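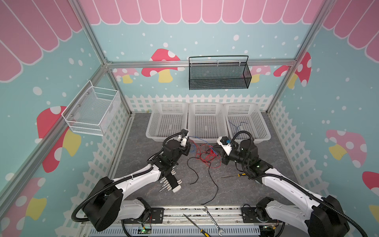 Both arms up on the rail, mushroom walls and all.

Friday, Feten bench

Wire sorting day! Vumix ran 155 grabs before lunch and I could have watched all of them. One color per basket is the goal. Red is my favorite to test on – it stands out so well on the gray floor.

Wrist view next. Red goes in its own basket, black in the one beside it, clips left on. 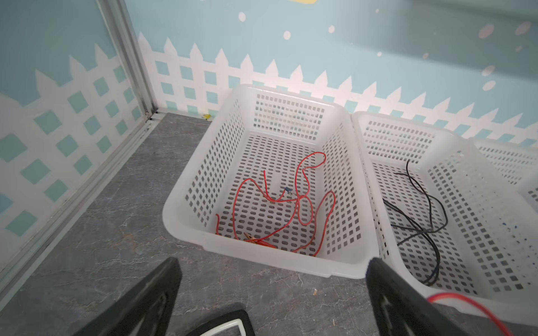
Tangles

Long red wire is the hard one. Closing on a single strand brings half the heap along.

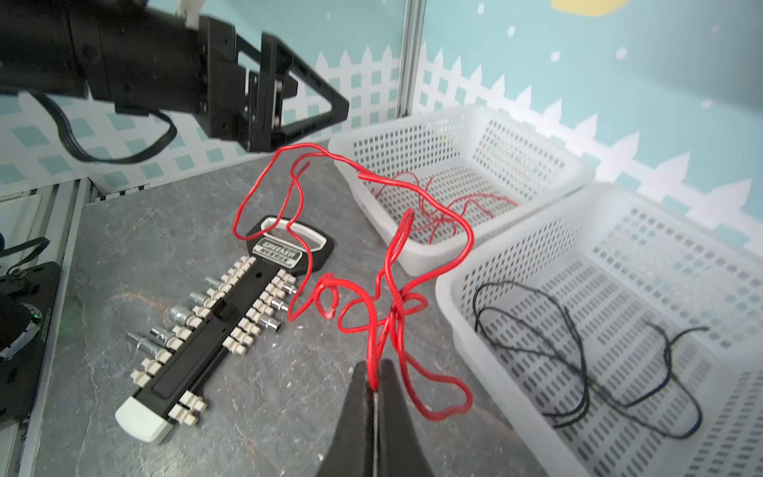 So I want to try a slower lift, 15 mm at a time, then a little shake. Log is at 3,557 lines already. Love this thing.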